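Unit 9: Household and Shop-Floor Chores - Where Machines Stand

Reading for this unit: course packet, section 13. Lecture notes prepared by Ehab Mansour for the automation survey course. Students should have completed the Unit 8 worksheet on path planning before attending.

9.1 The question

Whether machines can do chores depends a good deal on what is counted as a chore. A dishwasher does one. A robot that must empty the dishwasher into a kitchen it has never visited is being asked for something else entirely. In this course a task is called a chore when the objects vary, the place is not built for the machine, and no one resets the work area between attempts. By this definition most factory robots in service today do no chores at all.

9.2 Shop-floor work

The Lusent packing line, covered in Unit 6, handles a single carton size, presented in a fixed position. Its success rate is high and its program is short. The Kovitz cell is the more useful comparison. It picks mixed parts from open bins, and its operators logged 1477 picks during the July trial. Of these, nearly 640 needed a second attempt or a person's help. Most of the trouble came from parts that lay against a bin wall or beneath another part. The arm reached the correct place; the fingers had no room to close.

Students should note the difference between a failure of seeing and a failure of reaching. The Kovitz report lists them separately, and the term paper should do the same.

9.3 Household work

Homes present both difficulties at once. The Hjaltested project chose to begin with laundry folding and later dropped it in favor of tidying shelves, on the grounds that rigid objects would be easier. Progress on single objects was good. Progress on full shelves was slow, and the final report describes the planner's choice of what to move first as the weakest part of the system.

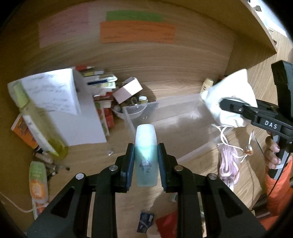
Tidying a cabinet is often treated as a string of separate picks, and the Lultemetti group argues that this is a mistake. Each item moved changes what can be reached next, and different items call for different handling. A small bottle held upright between two padded fingers is within the ability of most current arms. A cloth pouch with drawstring cords hanging from it is much harder to plan for, as is a bundle of coiled string. Keys and other small metal items lying on a cabinet floor require a fingertip grasp, and folded paper with handwriting on it raises a further matter: whether it is to be kept is a decision for the owner.

9.4 For discussion

Consider one cabinet or drawer in your own home. Identify the first object a machine should remove and state what must be known before it does so. Written responses are limited to one page and are due at the start of the next lecture - late papers will not be read.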